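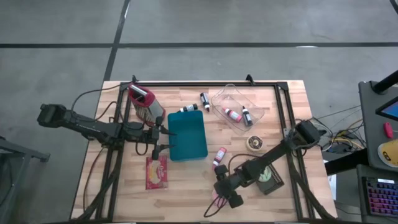
3. Materials and layout

3.1 Containers

Home Article Figures References Contact

Available online 19 May 2020

Two types of open container were compared. The first is a rounded rectangular bin in blue-green plastic with smooth, opaque walls that taper slightly toward the base. The second is a transparent bin with a curved rim that rises and dips along its length. Both types were selected from the Hemham household inventory, where open bins without lids were the most common form of secondary storage on kitchen counters and in utility rooms.

Wall opacity is the main variable of interest. An opaque wall hides whatever stands behind or inside it up to the height of the rim, and the user must rely on the part of the object that projects above. A transparent wall leaves the object in view but distorts its outline, in particular near corners and along a curved rim, where highlights are strongest. The two effects are treated separately in Section 4, as they lead to different kinds of search error.

3.2 Items

Items were drawn from the Khasawneh list, which contains 400 household articles sorted by outline, finish and usual place of storage. The list was prepared for studies of counter clutter and has no entry for electrical goods. A short set of 10 outline classes was derived from it by merging those that respondents in the July survey could not tell apart from a side view. Articles that came in a shiny wrapping were classed by the wrapping and not by the contents - a wrinkled film changes both the outline and the finish of whatever is inside it.

Three properties were recorded for each item: its greatest height when placed as found, the finish of its largest face, and whether it rests on a flat base or on a curved side. The third property proved harder to code than expected. A small squeeze bottle is designed to stand, but in the survey it was often recorded lying down, with the nozzle end pointing toward the user. In that position it is lower than the rim of either bin and behaves as a cylinder for the purposes of the outline coding.

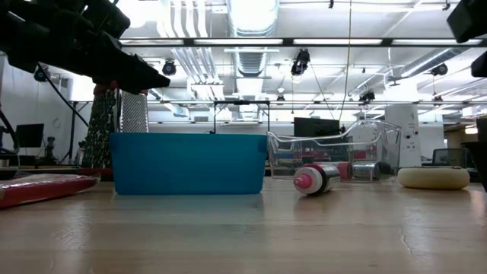 The coding sheet therefore allows an item to be entered under two classes when its position changes the profile it presents. Double entries were resolved by the position in which the item was recorded, and the unused entry was kept in the sheet for later comparison.

Reflective cylinders were a further source of disagreement. A silver surface picks up the color of its neighbors, and coders working from side views tended to report the finish as gray, white or pink according to what lay next to it. Such items were entered as "reflective" with no color given. Flat, rounded items in pale tones were coded by edge thickness alone, as the upper surface is seen at too low an angle for any opening or depression to be judged with confidence.

3.3 Supporting surface

The surface is a light wooden tabletop with a glossy finish. Gloss was kept as a condition and no cloth or mat was specified, in line with the counters described in the Hemham inventory. A glossy surface returns a soft reflection of each colored object placed on it, and the reflection of an opaque bin extends its apparent height downward. Scuffs and light scratches were left as they were. They are narrow in comparison with the items and were not confused with item edges during coding.

3.4 Occlusion by the opaque bin

Tall items placed behind a bin form a special case. The box grater in Figure 3 is typical: the handle and the upper part of the faces remain in view above the rim, while part of the base is hidden. Respondents asked to name partly hidden articles relied on the handle first and on surface pattern second. The fine perforations of one grater face and the larger raised openings of another give quite different textures, and the two faces were coded as separate finishes.

Figure 3. Opaque blue bin with a box grater behind its left end. A transparent container stands to the right, with a small squeeze bottle lying in front of it.

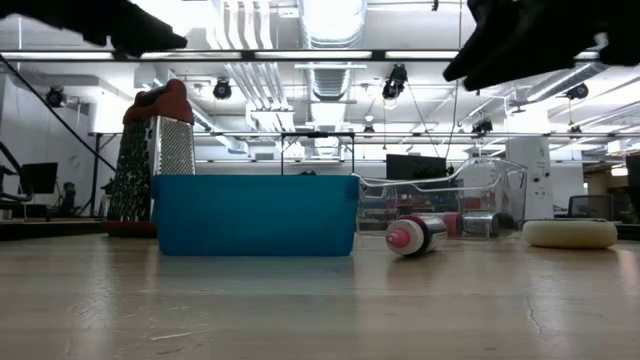

3.5 Survey sample and scoring

The July survey covered 28 households in the Hemham district. Each respondent completed the Sketitz visibility form, on which an item is scored from 0 (hidden) to 2 (fully visible). Intermediate cases receive a score of 1, whatever share of the item is hidden. This is a coarse scale, but finer versions gave poor agreement between coders in an earlier trial.

Scores were averaged by outline class and by container type. Items entered under two classes contributed once only. No correction was made for room lighting, which varied between households and was recorded as a free-text note - these notes are listed in Appendix B.

Search this journal Enter keywords Go Advanced search

Related articles

Rim height and reach in open kitchen storage
The Zuvside counter survey: methods and coding sheet
Apparent color of reflective household goods on wood surfaces
Agreement between coders on the Sketitz visibility form
Lidded and open bins in small utility rooms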